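4.2 Talking to households about heat and blackouts

I went into the Trunis interviews expecting people to talk about water tanks. They mostly talked about sleep. Of the 139 households Yiran Cao and I visited, 133 named hot nights as their first worry if the power went off, well ahead of food.

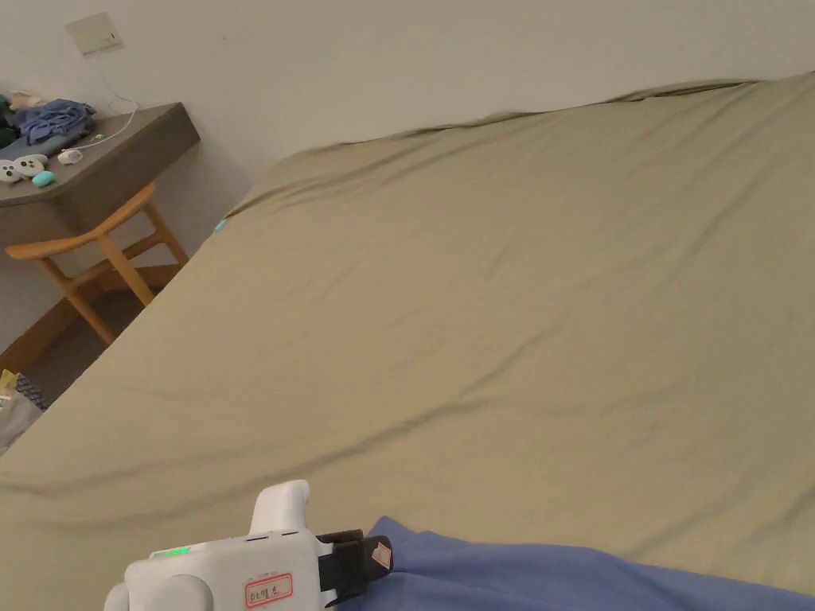
Figure 3. Bed with a khaki or olive-beige sheet, against an off-white wall.

Kaiwen Hao ran the street workshops in Sondutham, and we pinched his format shamelessly (thanks, mate!). Neighbours drew a map of who had shade, who had a gas cooker and who'd need checking on. 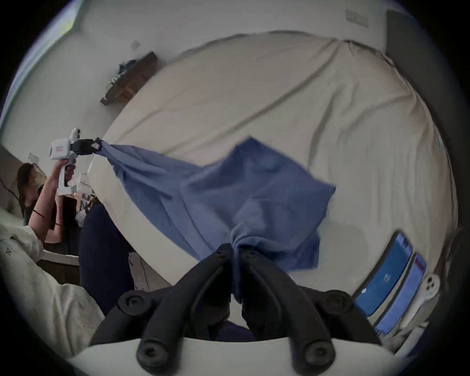
Figure 4. Blue cloth held between two hand-held grippers over a bed.

By March, 19 streets had a map and 13 had met again without us, which I was chuffed about. The quieter streets were harder. People were friendly enough at the door, but they didn't fancy an evening in a hall

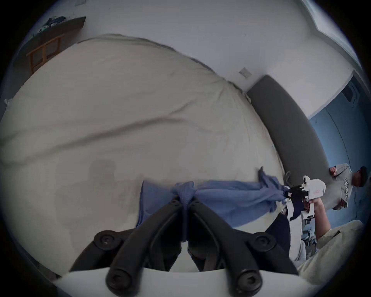 with strangers, so we moved those sessions to front yards and brought a barbie. Turnout picked up, and we kept that arrangement for the Idovgate visits.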